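**Paid participants wanted: gripper comparison study (Zustgate lab, October)**

We are looking for 18 people who want to steer a robot arm by hand controller and tell us which gripper feels better to work with. Experience with robots is not needed. If you play video games or do fine work with your hands, it is welcome, but also not required.

Each participant does the same household tasks two times, first with the Pawlak two-finger gripper and then with the Grovix, or in the opposite order. The tasks include hanging a mug on a mug tree, closing a drawer and folding a small towel. You see the work through a small camera at the wrist of the arm.

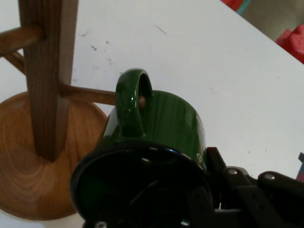 *Mug task, wrist camera view: the handle has to go over the right peg.*

One session takes around two hours with a break. We record the camera view and the movements of the controller, but not your face or voice. After each gripper you fill in a short form.

You should:

- be 18 or older
- see well at near distance (glasses are fine)
- be able to use both hands
- read simple instructions in English

The payment is 25 euros per hour, also for the break. Sessions are on weekday afternoons, and on Saturday from 10 a.m.

To apply, please write to Hanna Makowska at the Tusell front desk and mention which hand you write with and what times are possible for you.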